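Dornero packing table, reviewed after a winter of use

I bought the Dornero to replace a folding table that sagged in the middle. I sell second-hand books and a few prints from home, so it gets used most evenings for wrapping and labelling. It cost 300 pounds with delivery, and came in two parcels a day apart.

Assembly took me 62 minutes on my own. The instructions are clear enough, but the bolts for the legs and the bolts for the cross rail look almost the same, and I had to take one leg off again. A proper spanner is better than the flat one supplied.

The height suits me. I am fairly tall and my back is less sore than it was with the old table. It doesn't wobble when I lean on it to press down tape.

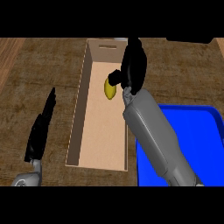 Long parcels used to be the awkward ones. Poster tubes and framed prints need room at both ends, and the Dornero gives me enough to turn one round without lifting it. The top marks easily, though. A craft knife went through the finish in the first week, so I now keep a cutting mat on it. Tape residue comes off with warm soapy water.

I also looked at the Macedo, which has a shelf underneath but was too low for standing work. If you pack sitting down, it may suit you better.

I would buy the Dornero again, but I'd ask for spare feet. One of mine split in March and the replacement took 19 days to arrive.

Kátia Pacheco

Related reviews
Trarnari tape dispenser
Indness parcel scales
Macedo low workbench with shelf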